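September, 16:40 - student cell, notebook 5

Left arm first. Homing ok after restart, gripper zero was out again so redid it by hand and saved it under the Divora profile, NOT the default one. Somebody saved over the default last term and we lost a whole afternoon, please dont do it again.

Right arm homed first go.

Task for the Stallville round is still pick up, hand across, put down. Cloth this time. Rules sheet says any cloth item, any colour, starts on one side and has to finish on the other, and both grippers have to have held it. No throwing (apparently this needed writing down).

Speed: 400 on the approach, 30 for the last bit. Tried 870 on the approach and the whole table hummed, back to 400. Might be the bolts at the front rail, might be us asking too much of it. Check bolts tomorrow before blaming the code.

Handover:
- left picks, lifts, goes to middle
- right comes in, closes, waits
- left opens, backs off
- right puts down

The wait is the bit that goes wrong. If left opens too early the cloth slides and we get a corner only. Set wait to 5 ticks, better. Still no proper check that right has hold of anything, it just closes and hopes. Year 2 group want to use the motor current for that - good idea, they should write it up and we try it on the plain cloths first, then the fluffy one.

Frerichs sent the replacement finger pads, wrong hole spacing. Will file the holes out if they dont swap them. Do not drill the fingers themselves!!

Stesent software: update waiting, leave it alone until after the round. Config backed up on the shared drive, folder called cell_ok.
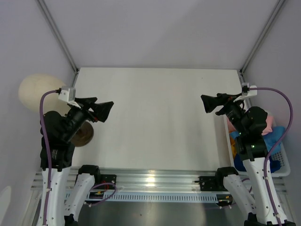
Wrist cables - want both routed the same way, with slack at the elbow so full reach doesnt pull on the mount. Ties loose enough to get a finger under. If you re-route, run the joint through its whole range slowly, hand on the stop button, before letting the program have it.

Lights: run everything with the cell lights on full, the threshold for finding the cloth edge was set that way. White cloth on white table is hopeless, not going to fix that this month, just dont pick white.

To do
- bolts, front rail
- re-measure the middle point, I think its off towards the right by a bit
- email Frerichs re pads
- print the rules sheet agian, old one has coffee on it
- log file names need the date in, at the moment its test, test2, testfinal

Stopped 18:10. Arms powered down from the panel, key back in the drawer.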